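Right, it's Thursday, it's raining sideways in Guvstead, and I've been saving up jokes. A thread. You can mute me now, no hard feelings.
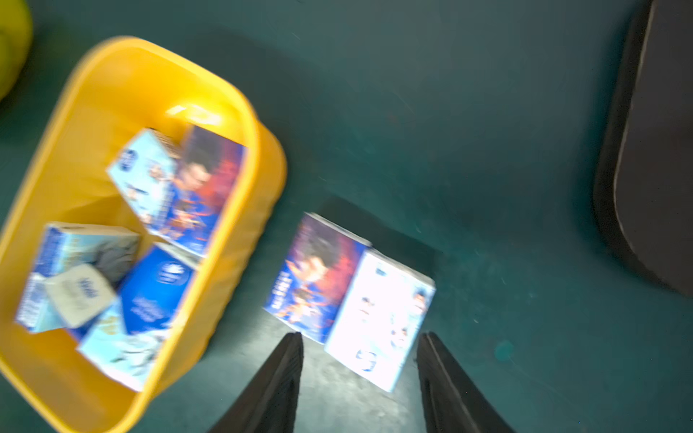
1/ Opening with a warm-up for the kids. Why did the calendar go to the doctor? Its days were numbered. My nephew laughed at that for so long he got hiccups, then asked what "numbered" meant. Tough crowd, but a loyal one. Next! What's the difference between a big yellow plastic basket with five boxes in it and my head? There's something in the basket. (My sister wrote that one. She's very proud.)

2/ A man walks into the library and asks for a book on how to be less suspicious of people. The librarian says, "Who sent you?"

3/ Murdo Rankin has asked me to put his in. I said I would if he stopped ringing. So: "I bought a second-hand boomerang and now I can't get rid of it." That's it, Murdo. That's your whole slot.

4/ HOW TO ANNOY SOMEONE IN A LIFT, the bit you came for.

Get in, face the back wall, and say "Evening, all" to it.

When the doors open on the wrong floor, shout "Surprise!" and look let down.

Ask the person next to you if they're getting off at this stop or staying on for the sea view.

Hum a tune and leave off the last note. Get out.

5/ Somebody has already replied to say they live in a bungalow and feel left out. Fair enough! HOW TO ANNOY SOMEONE IN A BUNGALOW: ask to see upstairs. Keep asking.

6/ My gran turned 93 in October and this is her favourite joke in the world, she tells it at every funeral tea. Old fella goes to the doctor, says "Doctor, I keep forgetting things." Doctor says, "How long has this been going on?" Old fella says, "How long has what been going on?" She does both voices. The doctor is posh for some reason.

7/ Knock knock.
Who's there?
Urquhart.
Urquhart who?
Urquhart would melt if you heard my singing.
(It works if you say it fast. It works better if you've had a sherry.)

8/ Angus MacLeish says number 7 is the worst thing he's read all year and he reads parking notices. Angus once told a joke at our quiz night that lasted 6 minutes and the punchline was "so it was a different goat". I'm taking no notes from Angus.

9/ My dog Lando ate 2 pages of my joke book and was sick on the mat. Best review I've had.

10/ Teacher: "If you had 465 sweets and your brother asked for half, what would you have?"
Pupil: "465 sweets and a crying brother."

11/ I rang the plumber and said there was water coming through the ceiling. He said, "Is it urgent?" I said, "No, it's quite relaxed, it's us that's panicking."

12/ Okay the tea's ready and it's fish fingers so I'm off. Leave me your worst ones underneath, clean please, my mum's on here. Murdo, one each. I mean it.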